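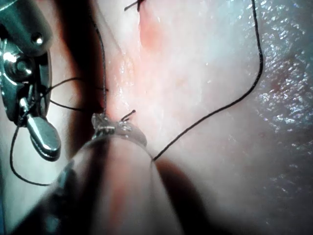 Juror note-taking

Juror note-taking is the practice of letting members of a jury write things down while a trial is going on. Allowed in most places now, at the judge's discretion. Used to be frowned on, and in some courts flatly banned.

Background

The old objections go back to when many jurors could not read or write. The fear was that the one or two who could would run the deliberations, and everybody else would defer to whatever was on paper. Other objections came later: writers miss what a witness looks like while talking, notes pick up small stuff and skip big stuff, a wrong note gets treated as the record.

By the late 20th century most of this had faded. Trials got longer. Expert testimony got longer too, and judges noticed that they took notes themselves, as did the lawyers.

Usual procedure

Details vary by court. Typically the judge tells jurors at the start that they may take notes but don't have to. Pads and pens are handed out by the clerk, marked with a seat number and no name. Pads stay in the courtroom or jury room at breaks and overnight. After the verdict they are collected and destroyed, normally unread.

The standard instruction says notes are a memory aid only, not evidence, and that a juror without notes should trust his or her own memory over someone else's pad. Some judges repeat this before deliberations. Some forget to, which has been raised on appeal, mostly without success – an appellate court will generally want to see actual prejudice.

Research

Most studies use mock juries. Participants watch a taped trial, half with pads and half without, then take a recall test and give a verdict. Note-takers tend to do somewhat better on recall, especially with technical testimony. The effect on verdicts is smaller and harder to pin down.

The Sullon study, run by Styliani Economou and Torbjørn Holmgren, is often cited in this area. It used 187 participants and a recorded injury case. Of these, 66 were allowed to take notes throughout, the rest either took no notes or only got pads for the expert witnesses. Full note-takers remembered more of the plaintiff's case then the defendant's. Economou put this down to fatigue: pages filled up early, and thinned out by the afternoon. Holmgren thought order of presentation would explain it just as well, and the two wrote separate discussion sections.

A follow-up by Gerasimos Antoniadis swapped the order of the two sides. The gap shrank but did not go away.

Influence in deliberations

Whether note-takers dominate the jury room is less settled. Baltazar Pacheco recorded mock deliberations with juries of six and juries of eight, and found note-takers spoke more often in both. They were not more likely to get their way. Critics pointed out that people who choose to take notes may be talkative to begin with. Fair point, and assigning pads at random only partly fixes it, as plenty of people given a pad leave it blank.

The Katayama case

Katayama v. Flutar is sometimes used in teaching. A contract dispute, nine days of testimony, heavy on accounting. During deliberations one juror read aloud a figure from her pad which differed from the exhibit. The jury sent out a question, the judge had the exhibit sent back in, and the verdict stood. The losing side argued that the pads should never have been allowed. Rejected in a short opinion, on the ground that the jury had done what it was told to do and checked.

Related practices

Written questions from jurors, passed through the judge. Trial notebooks, with exhibit lists, witness photos and a glossary. Interim summaries by counsel, mainly in long civil trials. Transcripts on request, which many judges refuse becuase of the delay.

Filippos Tsolakis has argued that notebooks do most of what notes do with fewer problems, though they need both sides to agree on the contents beforehand. That can take longer than the trial.

See also

Jury instructions
Mock trial
Recall (memory)
Voir dire

Categories: Juries | Trial procedure | Psychology and law

Page last edited 04/06/2022 | Contact | Back to top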